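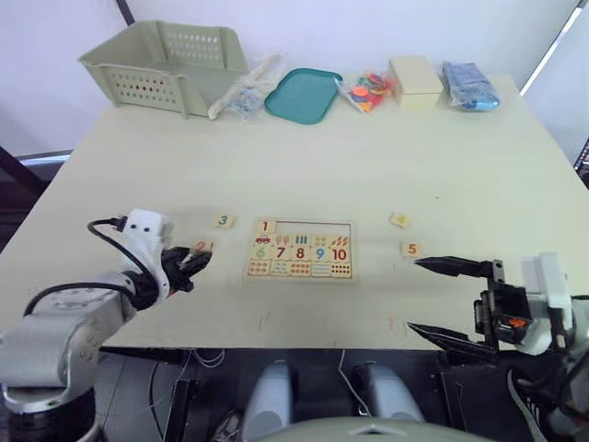 Clive Hartley
Buying and Planning, Zerkutden
13 Jul 2019

Two-arm bench package: what to budget for

I get asked for "just the price" on this one a lot, and I always end up sending a long email instead, so I've put it all on one page!

The package is two arms on a shared body, a two-fingered gripper on each, the wrist units, cabling and the control software. Lead time is 14 weeks from order. Installation and training take two days on your site (Kenta Ikeda does most of ours, and he'll want a parking space).

Now the bits people forget. Put money aside for spare fingers. Small flat pieces like the number tiles in a wooden puzzle are fiddly to pick up, and you'll want to try more than one finger shape before you settle. A spare set is £59, and I'd order two sets with the arms. The table isn't included either. Any steady one will do, but measure your reach first and leave room along the back for trays and baskets, or you'll be forever moving things about.

Puzzles, by the way, are my favourite cheap test. Picking up the 2 is one job, getting it into its slot the right way round is quite another, and you can buy the whole lot at a toy shop.

Yearly service is £505, first visit in month 7, parts extra. If your budget year starts in October, tell me early and I'll split the invoice.

Can't decide between one arm and two? Ask for the single-arm sheet as well (Shota Kawaguchi keeps it up to date) and price them side by side. Delivery is quoted separately, and I'll need your door width for that.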